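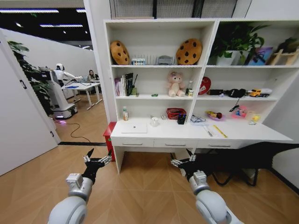

Two arms, one desk, and a chair that needs picking up.

My sister asked me last month if she should hold off on hiring a cleaner because "the robots are almost here." I said no so fast she laughed at me. Then I spent way too many evenings reading up on it, so now you all get a blog post!

My idea of a real chore is tidying a kid's desk. Vacuuming doesn't count, my Dirker has done that for years (badly, and it eats socks). A desk is a different animal. You've got cables in a knot, scissors, a ruler, a basket, pens that may or may not belong in the pen cup, and stuffed animals on the shelves above. Every one of those wants a different grip. And then there's the chair on its side on the floor, which I'd have upright in 2 seconds without even putting down my coffee.

Picking a thing up is the part that's gotten good. I watched a long talk from the Seneviratne lab in July and their arms could lift a grape, a mug and a T-shirt one after the other. What stumped them was where stuff goes. Is that scrap of paper trash or somebody's homework? I can't always tell in my own house, and I live there.
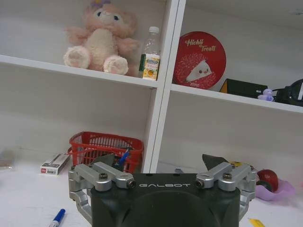
Bear, water bottle, red tin, apple on its little dish. Where would you put them?

The other thing is speed. Vellard claims their home machine can clear a table of 80 items, and maybe it can, but the demo was sped up 4 times and they don't say how long it took. Pimlow is more upfront and quotes whole afternoons. I kind of respect that. If it runs while I'm at work, who cares if it's slow? I'd take slow over scissors in the toy bin.

So my answer to my sister stands — get the cleaner. I'd guess a machine will do one shelf well before it does a whole room, and I'd pay 2,000 dollars for the one-shelf version tomorrow, as long as it also does the laundry. Folding, I mean. I don't mind the washing part.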